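The Gospel of the 12-Minute Meal

Every camp has a guru now. Ross Lindsay wonders what happened to just blocking people.

By the second morning of camp at Bindov State, the offensive linemen had been told three times that they were athletes first and football players second. I heard it from a strength coach, from a slide projected on a meeting room wall, and from the back of a T-shirt. The men themselves, most of whom had come to push other large men out of the way, nodded and went to stretch.

The T-shirt belonged to Gendeck, a performance outfit that signed on with the program in June. Gendeck doesn't teach anyone to block. It sells "readiness," a number from zero to 2000 that appears on a tablet each morning beside a player's name. Above a certain line, he practices in full. Below it, he has a conversation.

I asked Rupert Eberhard, the Gendeck man on site, what the number measures. He said sleep, hydration, jump height, mood and "fueling behavior." I asked how those get boiled down into one figure. He said the weighting was proprietary. I asked whether a higher number had ever been shown to win a football game, and he said that was a great question and that the company was excited to explore it.

He is a pleasant man and he answered my emails. But I have covered this sport long enough to remember the balance boards, the blue-tinted visors and the spring when a whole secondary was made to juggle. All of them came with charts.

Catherine Niven coaches the line and has for 12 seasons, the first several under a head coach who considered water a reward. She doesn't miss those days. She is also not sold on the new ones.

"I've got a left guard who scored terribly the morning after he played the best scrimmage of his life," she told me. "So what do I do, tell him to play worse and sleep better?"

Her drills look much as they did a decade ago. Feet, hands, hips, do it again. The guard in question spent most of an afternoon working on a single step to his left, and by the end of it he was getting there ahead of the nose tackle more often than he wasn't. The tablet had no column for that.

Where Gendeck has made itself felt is at the table. Players used to eat at one long training table and complain about the chicken. Now each position group has a plan, and the plan has a cooking component, meant for the 23 players who live off campus and have kitchens of their own. Elisa Cattaneo, the team's dietitian since well before the tablets came in, runs the evening session. The target is dinner in 12 minutes, heavy on the carbohydrates.

Cattaneo's part is the one piece of this I can't find much wrong with. She shows a 300-pound tackle how to feed himself for the price of a takeout sandwich, and she would be doing it whether or not anybody printed a score. What Gendeck added, as far as I could tell, was the name. It calls the class Fuel Lab.

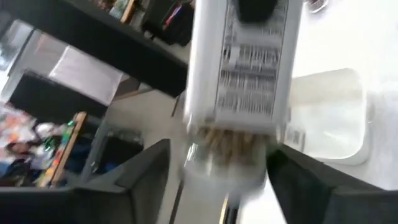 Dinner before the data: the cooking class leans on cheap pantry staples.

The results so far are hard to read, whatever the brochure says. Bindov State opened with a loss to Grunano, a game in which it gave up two sacks on the final drive. The team's average readiness that morning, according to Eberhard, was the highest of the summer. He offered this as encouraging.

Ishbel Haldane, who played center here and now calls the games on local radio, was less polite about it. "They were ready," she said. "They were ready and they didn't pick up the blitz."

Maybe the number will prove itself by the end of the season. One loss proves nothing, and a healthier line in the closing weeks would be worth a good deal of nonsense in camp. The athletic department has a contract for two years, and a spokesman told me it is committed to the process. He didn't say what the process costs, and my request for the contract is still pending.

Niven has the line back on the practice field this week. They are working on the blitz.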